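## Purchasing FAQ: hand-held gripper kits

**Who approves a kit order?**
Ondevier approves single kits. Orders of 2 or more go through Drosmont with the December budget.

**What is the spending limit per site?**
$3,000 per budget year, shipping included. Finger pads and screws count against the limit. Quote cost code 731 on every request.

**Can we buy one gripper now and the second later?**
Yes, but two-handed tasks can't be scheduled until both are on site. Millitell quotes singles and pairs separately.

**How long does a quote stay valid?**
7 days. After that, ask for a new one.

**Do we need to budget for props and furniture?**
Usually no. Staff at the Bermúdez site work with household items, and only replacements are charged.

**How much table space should we plan for?**
Plan for a full dining table per station, and list what already sits on it before you order anything larger. A bottle, its lid and a drinking glass need clear space between them for the open finger pads, and a phone, mugs and a charger with its cable can take up one whole side.

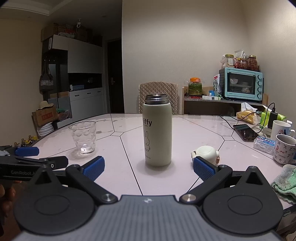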